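Suha Karam
@suhakaram
18/04/2024

I'm in charge of the gripper budget this year, meaning I own a spreadsheet and a headache. A thread.

1/ Godinho quoted us 899 for a spare set of fingers. Per arm. I asked if that came with the screws. There was a pause on the line.

2/ The arm is the part everyone argues over and it's the easiest line on the sheet. One number, one signature. The rest is baskets, tape, shelving, cables, and snacks to pick up. Snacks are a consumable. Finance and I have discussed this at length.

3/ My first plan had "misc. props" at 1000 for the whole year. Hala Bataineh read it, laughed, and handed it back.

Basket work and the store shelves: 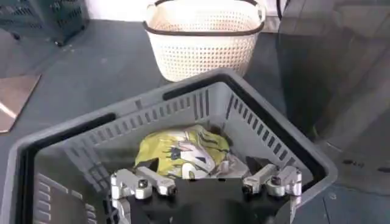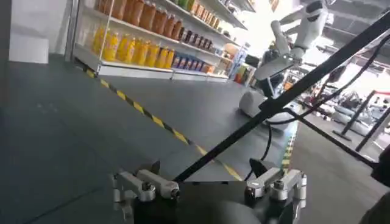

4/ So, spares. Grumik has a cheaper finger set, but the lead time is 9 weeks and the adapter plate is sold separately – by a different company, in a different currency.

5/ Bradia will lease you the whole cell. Lovely brochure. Page 9 is where they mention the service contract, in a font I'd call shy.

6/ If you're planning one of these: price the second set of everything before you price the first. We did it the other way and I've been writing apologetic emails ever since.

7/ Also put floor tape on its own line. I buried ours under "facilities" and facilities would like a word.

8/ Niamh Lenihan wants to know if we can push the fingers to May. We can push anything to May. May is getting very full.

9/ Godinho just called back. Screws are included. I'm counting it as a win and going to lunch.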